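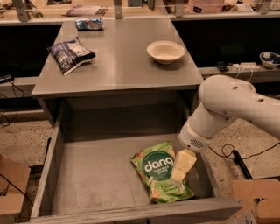 Does the planner have to start over when the target moves? It keeps the part of the plan that still holds and reworks only the steps after the change.

Prunusen software sync, November

Present: Binta Balogun (chair), Prasanna Liyanage, Ese Amadi, Danjuma Yusuf (notes)
Apologies: Ifeoma Briggs

1. Planner. Prasanna has merged the partial replan branch and it is a big step up! Replans now come back in 70 ms, down from 300, on the same desk and drawer setup. Binta asked for the timing plots to go on the wiki so everyone can enjoy them.

2. Perception. Ese walked us through the new drawer mask. Shiny snack bags still split into 2 segments now and then, mostly along the creases, and the merge step catches most of those.
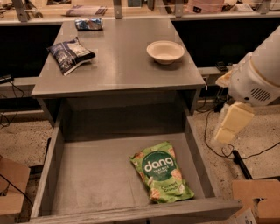

Ese would like to try the merge before tracking instead of after, and we all liked the idea. She will start with the replay logs, no robot time needed yet.

3. Control. Wrist speed limit near the drawer walls stays as is. Danjuma found that the limit was being read from the old Fetberg config, so 17 of the replay tests were checking the wrong value. Fixed and rerun, all green (lovely).

4. Tooling. Ruangrit viewer can now scrub the plan and the camera stream together. Prasanna showed it live and we spent longer on it than planned. Prikport export still drops the gripper state.

Actions
Prasanna: timing plots on wiki
Ese: early merge on replay logs
Danjuma: gripper state in Prikport export
Ifeoma: review of the config loader, if she has time

Closed at 11:40.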